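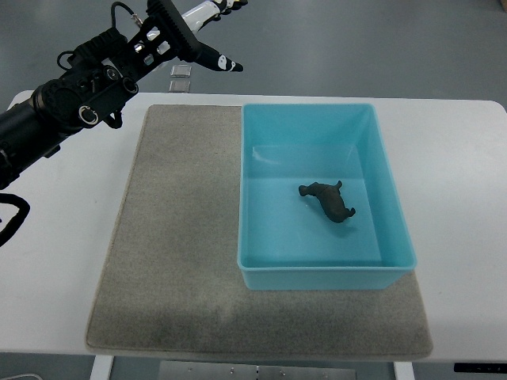 *The pick-from-bin table at the Clekon open lab, toy animal in the blue bin.*

21/02/2022

So I finally made it to Clekon's open lab day, and my feet still hurt. I went because we've been going back and forth at work about end effectors for small, lumpy parts, and reading spec sheets was getting me exactly nowhere. They had 4 tables running, each with a different setup, and you could stand there as long as you liked (I did!).

First stop was Irgate, a plain two-jaw gripper with a big stroke. Fast, loud, very sure of itself. On boxes and blocks it was great. On the animal toys it depended completely on how the thing was lying. Legs up, fine. Flat on its side, it would pinch, the toy would roll, and off it went to the corner of the bin. The guide said that was mostly a planning problem and I half believe that.

Then Belay, which is a multi-finger hand, and this is where I spent most of my morning. The fingers curl over the top while the thumb comes in from the side, so it has a lot more ways to get hold of an odd shape. It's slow, though. I'd guess it took twice as long per pick as Irgate, and a good chunk of that was hovering while the software made up its mind. I got a turn at the controls and was terrible at it. I kept coming in too high and closing on air, then overcorrecting and bumping the bottom of the tray.

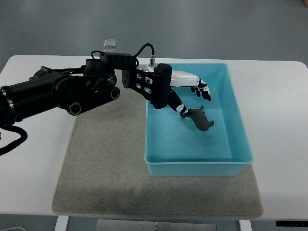 **Does a hand with more fingers need a better camera?**
It needs a better view more than a better camera, and the most useful fix is usually a second angle for the moments when the hand blocks the object.

I asked for numbers, of course. Over the past couple of weeks they'd logged 770 attempts on the mixed toy set with Belay, and they gave me the success counts by object, which I'm not going to copy out here. The small animals were the worst group by a mile. For Irgate they only had 316 attempts so far, so I wouldn't put the two side by side yet.

The controller under all of this is called Motley, and I liked it more than I expected to. You can swap the end effector and keep your taught positions, with an offset you type in once. The menus are ugly and the pendant is heavy, but I found the speed limit and the force limit without asking anybody, and that's more than I can say for the one we have.

Lunch was sandwiches, decent coffee, no vegetarian option after noon.

Things I want to check before October, when the next open day is planned:

- price of replacement fingertips for Belay
- whether Motley talks to our old vision box
- if they'd let us bring 2 or 3 of our own parts to try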